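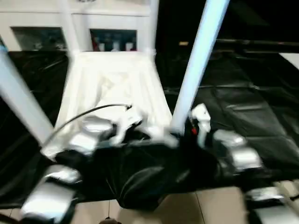
Episode 219 was aborted at the second grasp. The operator pressed the left pedal, the arms held their last position, and the log asked for a reason code. She entered 4, operator error, then changed it to 7, other.

The contract called for 400 accepted episodes by the end of March. Ciltach paid by the accepted episode. An episode was accepted if the frame ended up closed, the cloth did not end up inside a joint, and neither arm exceeded its torque limit for longer than the supervisor software allowed. The task sheet was one page. Step one, locate both poles. Step two, bring the poles together. Step three, rotate the frame and lay it flat. There was no step for the cloth. The cloth did what the poles did, a moment later, and the moment was the difficulty.

Her name was Bitham and she had been a leader-arm operator for two winters. The leader arms were lighter than the ones that did the work. They had the same joints in the same order and no strength of their own, and after a morning with them her wrists behaved as though they had fewer directions available. She noticed it when she turned keys.

She reset the frame by hand and opened it to the tape mark. She stepped back over the cord, sat down, matched the leader arms to the followers until both indicators cleared, and started 220.

The left gripper closed on the pole. The right gripper closed on the pole. She waited for the cloth to stop moving, then drew the poles in. At the midpoint she felt nothing, because the leader arms had no force feedback, but she slowed down at the place where there would have been something to feel. She had always done this. The model trained on the Zistlow data in the fall had done it too. It drew the poles in, slowed at the midpoint, stayed there for the length of a breath, and continued. The engineers had spent most of a week looking for the cause. They checked the controller gains and the camera timestamps. Bitham watched the playback on the monitor in the hallway and knew what it was before the clip ended. She went back to her station and did not bring it up.

Episode 220 was accepted. So was 221. In 222 the frame rolled on the sheeting and she had to take it again with the right gripper lower down, under the cross-bracing, and bring the left one along the rod.
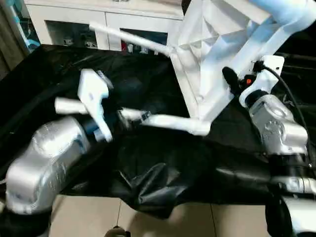
Leobardo Beltrán said over the headset that a recovery was worth more than a clean run. "Anyone can show it how to do the thing right," he said. "It already knows what right looks like. Leave the bad grasp in. Show it how you get out."

She asked whether she should make mistakes on purpose.

He said no, those were easy to spot. The hand knew where it was going. They had tried that at Cartwright, 1,000 episodes of deliberate fumbles, and the policy had learned to drop the part and pick it up again every time, including when it had been handed the part correctly.

"What did you do with them?"

"Deleted them."

She finished 222. It ran long and the software flagged it for duration. Beltrán cleared the flag from wherever he was.

At 223 she tried to go through the midpoint at constant speed. She watched the velocity trace along the bottom of the screen, which operators were advised against, and kept it level. The poles came together. The cloth, which usually had time to fall, was pinched between them and rode up over the left gripper. She opened the fingers a few degrees, let the cloth drop clear, and closed them again. Accepted.

She played it back. The trace was flat through the midpoint and then broke up into small corrections. She played 221 beside it. The dip was there, and inside the dip the cloth fell away from the poles and hung.

There was a comment field at the end of each episode. It held 2,000 characters and operators mostly left it empty. She typed: wait for the cloth. She considered whether the field was read by anything, and decided that it was not, and saved it anyway.

Then she stood up, stepped over the cord, and opened the frame to the tape mark.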